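Notes pour l'intervention – Ranger, poser, empiler : le coin burger de la ludothèque
Rencontre des ludothèques, octobre 2008
À dire lentement, surtout au début (Rekha me fera signe si je file trop vite)

Ouverture

Bonjour à toutes et à tous, merci d'être restés après le café. Je m'appelle Sena Adjei, je m'occupe des jeux d'imitation à la ludothèque Millari, et je vais vous parler de nourriture en plastique pendant 25 minutes, ce que mon père trouve toujours difficile à croire.

Commencer par la caisse. Quand je suis arrivée, toute notre dînette vivait dans une grande caisse bleue, celle d'origine, achetée à l'ouverture en 1981. On y plongeait les deux bras et on en sortait une carotte, un demi-œuf, une roue de camion. Les enfants la renversaient (comment leur en vouloir ?), jouaient trois minutes avec ce qui avait roulé le plus près, et repartaient. Laisser les gens rire, ils ont tous la même caisse chez eux.

Raconter ensuite la visite chez Yaw Nyarko, à Sesbridge, au mois d'août. Chez lui, les aliments étaient debout, rangés comme des disques. J'ai passé l'après-midi à regarder une petite fille choisir un cornichon, et je vous assure qu'elle choisissait, elle hésitait, elle en reposait un pour en prendre un autre. Dans le train du retour j'ai dessiné notre coin burger au dos du programme.

Le principe

Une table blanche, sans rien de dessiné dessus. Au milieu, un plateau garni d'une feuille de papier. De chaque côté, un casier transparent à séparations, où les ingrédients tiennent sur la tranche. On prend à gauche, on prend à droite, on empile au centre. J'insiste sur le transparent : avec nos anciens bacs opaques, les petits se mettaient sur la pointe des pieds pour voir dedans, et les plus timides ne demandaient pas.

Passer les vues sans se presser, laisser chacune à l'écran le temps d'une respiration. 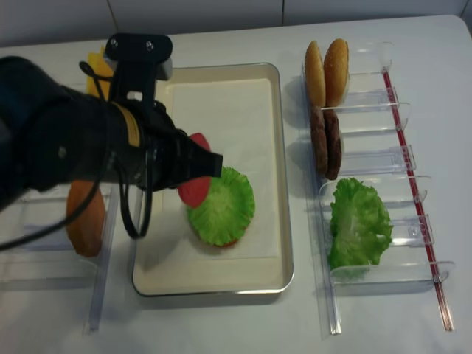
La tomate arrive sur la salade ; les pains et les steaks attendent debout dans le casier de droite.
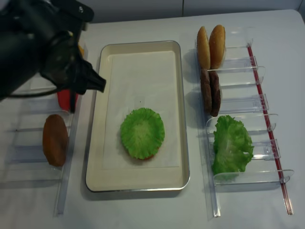
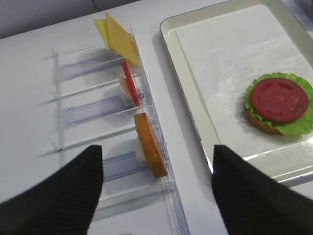
Côté fromage : deux tranches jaunes, tout en haut du casier.
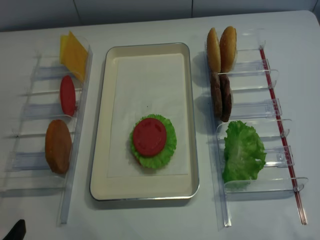
Salade dessous, tomate dessus.

Le débat sur l'ordre

Alors, l'ordre. C'est la question qu'on me pose le plus, et Obed Bawa me l'a encore posée ce matin au vestiaire. Faut-il imposer une recette ? Au début j'avais préparé des fiches, avec le pain, le steak, le fromage, tout bien comme il faut. Lutfa Rathnayake, qui tient l'accueil le mercredi et qui a élevé quatre garçons, m'a laissée faire une semaine, puis elle a mis les fiches dans un tiroir. Elles y sont encore.

Sans les fiches, les enfants se racontent leurs propres règles. Nous avons eu le burger sans pain pour la maîtresse, le burger tout fromage, et un long épisode où personne n'avait le droit de toucher à la salade avant d'avoir dit bonjour au cuisinier. Je garde quand même une fiche pour les groupes qui travaillent la consigne, à la demande des orthophonistes, et là on suit les étapes à voix haute, un ingrédient à la fois.

(Si le temps presse, sauter le passage sur les orthophonistes et y revenir aux questions.)

Le rangement

Remettre chaque chose debout à sa place fait partie du jeu, et c'est souvent le moment que les parents préfèrent, vous imaginez bien pourquoi. Nous avons essayé les étiquettes collées, elles se décollaient au lavage. Nous avons essayé les gommettes de couleur – même sort. Maintenant on met simplement un premier ingrédient de chaque sorte dans sa case, et les enfants complètent.

Pour le lavage : eau tiède, savon doux, égouttage sur un torchon. Les pièces à frisottis demandent une brosse à dents souple. Prévoir du papier d'avance pour le plateau, il se froisse et on le change volontiers, et puis les enfants aiment bien dessiner sur l'ancien.

Les séances

Nous accueillons 18 enfants le mercredi, jamais plus de 2 à la fois à la table. L'attente se fait au comptoir des commandes, avec carnet et crayon, et certains ne quittent plus le carnet.

Questions probables

Le prix : renvoyer à la feuille posée à l'entrée, Rekha Kaimal en a fait des copies.
Le prêt à domicile : pas encore, on en reparle au printemps avec l'équipe de Sesbridge.
Les pièces perdues : raconter le steak retrouvé dans la botte de Yaw.

Remercier Lutfa, qui doit être au fond de la salle, et rappeler que l'atelier reprend à côté après la pause.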